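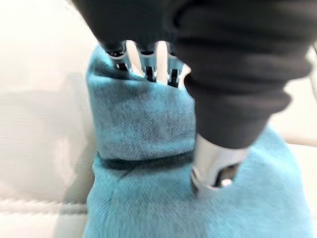 Figure 6. Towel held between the three fingertips and the single opposing finger.

6. Comparing two hands on the same arm

This section explains how to compare two hands with the Koltinik controller. The cloth test comes first and the free hang check comes after it. Please do both on the same day, with the same sleeve on the arm.

6.1 Before you begin

You need the two hands, the Bikine wrist camera, one cotton towel folded once, and a flat white table. The towel we use in our own tests weighs 400 grams. A different towel is also fine, but then use it for both hands and write its weight in the log.

CAUTION: Keep your own fingers out of the hand when the controller shows READY. The hand can close without a sound.

6.2 Cloth test

1. Put the towel on the table with the folded edge toward the arm.
2. In the Jiltow program, open Compare and choose Hand A.
3. Set the grip force to 70 percent. Do not start with 100 percent, the thin cloth will be pulled into the finger joints.
4. Move the arm down by hand guiding until the fingertips touch the cloth. A small dent in the cloth is correct. If the wrist is pushed back, you are too low.
5. Press Close and wait for the tone.
6. Lift slowly and hold. Watch the camera view for slipping at the top edge.
7. Press Open, fold the towel again and repeat for the same number of trials as you have set in the program.
8. Change to Hand B and start again from step 1.

Note: The sleeve makes folds when the wrist bends. If a fold comes over the fingertips in the camera view, stop the program, pull the sleeve back toward the elbow and fasten the strap. A trial with covered fingertips should be marked "not valid", also when the towel was lifted well.

Note: Some users ask if the table must be white. A gray table works, but then the Bikine camera needs its exposure set by hand - see section 4.

6.3 Free hang check

After the cloth test, let the hand hang open with nothing in it. The purpose is to see if each finger returns to its rest position.

1. Move the arm away from the table, with the fingers pointing down to the floor.
2. Choose Relax. The motors go off one after the other.
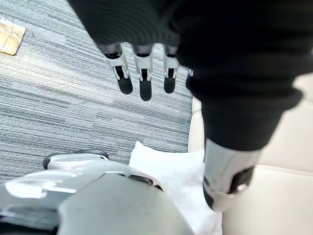
3. Look at the fingers from the front and from the side. They do not need to be in one straight line, but each one must stay still.
4. Push each fingertip gently with a pen. It must come back without help.
5. If a finger stays bent, choose Relax again. If it stays bent after 2 tries, clean the joint as in section 9 and repeat the check.

CAUTION: Do not use Relax while the hand holds an object. The object will fall.

6.4 Reading the result

Jiltow saves one line for each trial. Compare first the column "slip", then the column "time to close". A hand with a shorter time is not always better for cloth. In the Kinnear settings file you can change the slip limit, but please keep the old file, as the values cannot be restored from the menu.

Section revised 25/05/2026, Kenna Dow. Step 3 of the cloth test is changed from the March edition.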